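Measuring the gap: Greer Pringle on calibrating hand-held grippers

Research notes, July

Greer Pringle spent the first part of her doctorate trying to teach a robot arm to pick up thin objects, and most of the second part finding out why it closed its fingers too early. The answer, set out in a report she wrote with Raili Kauppinen and Horácio Azevedo, lies in how the opening between the fingers is estimated when demonstrations are recorded with a hand-held tool.

The tool has two fingers, a trigger and a camera. A person carries it to the object, squeezes, lifts and places. The recordings are then used to train a policy that runs on an arm fitted with matching fingers. The tool carries no encoder, so the width of the opening has to be recovered from the video.

"Everyone had been treating the width as a solved quantity," Pringle says. "You find the two fingers in the picture, you measure the distance between them in pixels, you apply a scale. We did the same for our first data set, which we called Kollari. The numbers looked smooth and I didn't question them."

Kollari consists of 624 demonstrations. When the group trained on it, the arm handled blocks and cups well but failed on cards, washers and flat spanners. In the failed runs the fingers began to close while still above the object, and the object was pushed along the table.

Kauppinen, who looks after the mechanical side of the work, suspected the linkage. The fingers on the tool are driven through a pair of arms with plain pivots, and there is play at each pivot. Under load the fingers rotate slightly as well as translate. A single scale factor assumes pure translation.

"If the pads tilt, the tips and the bases are no longer the same distance apart," she says. "So which distance are you reporting? The detector was locking on to whichever edge had the best contrast. On a dark table that was one edge, on a pale table it was a different one."

Pringle had also noticed that the estimate changed between sessions recorded on different furniture. The group decided to separate the two effects. They fixed a tool in a clamp, set the opening with gauge blocks and recorded it over several surfaces, without moving the fingers. Any change in the reported width would then have to come from the vision step. A second series kept the surface constant and loaded the fingers with a spring.

The first series gave the clearer outcome. Over plain card the reported width was stable. Over wood with visible grain it wandered, and it wandered most where the grain ran close to parallel with the upper face of a finger.

"Grain is a set of long, nearly straight lines," says Azevedo, who wrote the detector. "My code was looking for long, nearly straight lines. I had tested it on a grey mat."

He replaced the edge search with a fitted model of each finger. The new version, named Cinetti in the code, ignores the outline until late in the process. It starts from features that belong to the finger itself, chiefly the screw holes on the upper face, and solves for the position and tilt of that face. The outline is used only to refine the result, and only if it agrees with the holes to within a set tolerance. If it does not, the estimate from the holes is kept and the sample is marked.

The choice of the holes was a practical one. Pringle had first proposed printed markers on the fingers, and a set was made. They worked in the clamp. In use they became scratched, and two of the people recording demonstrations found that they caught on fabric. The holes are already present on every finger the group has made and cannot peel off.

Holes have their own difficulties. At wide openings one of them can fall into shadow, and a screw head reflects differently from an empty hole. Azevedo's model allows for a missing hole by borrowing the tilt from the opposite finger, on the assumption that the linkage is symmetrical. Kauppinen regards this as the weakest part of the method — the linkage is symmetrical on the drawing, she notes, and less so after a month of use. 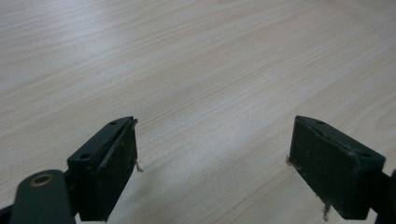
Hand-held Manipulation Group, Wysocka Laboratory

Both fingers stand open over bare wood, with the small round holes visible along their upper faces. Pringle uses views of this sort to explain the difference between the two detectors. The fine, curving grain runs from lower left to upper right, and the left finger also leans to the right as it rises, so an edge search has several plausible candidates to choose between. The holes have no such competition.

The pads were a separate matter. They pick up dust and fibres, and a thread at the corner of a finger can be read as part of its outline. Cinetti discards outline points that have no counterpart on the opposite side of the fitted block. Pringle had expected to need a cleaning schedule as well. In the comparison they ran, cleaning the pads made no measurable difference once the new fit was in place, and she has left it out of the protocol.

The group then went back to Kollari and recomputed the widths without recording anything new. Of the 624 demonstrations, 467 passed the consistency check for their whole length. A further 73 were accepted after short stretches had been interpolated. The rest were set aside. A policy trained on the reduced set no longer closed early on the flat objects, though it remained poor at lifting washers, which Pringle attributes to the shape of the fingertips.

She is cautious about how far the result carries. All the recordings came from eight tools built to one drawing, and the clamp tests used only one of them. Eugeniusz Bednarek, who reviewed the work internally, asked for the tests to be repeated on a tool with softer pads. That has been started under the name Pollitwood, with the same surfaces and a second set of gauge blocks.

"The soft pads bulge at the sides when they close," Pringle says. "The holes will tell you where the finger is. They won't tell you where the rubber is. For a thick object I don't think it matters. For a card it might."

The fitting code and the gauge-block recordings are kept with the report. Þórarinn Thorlacius is handling requests for the drawings of the clamp.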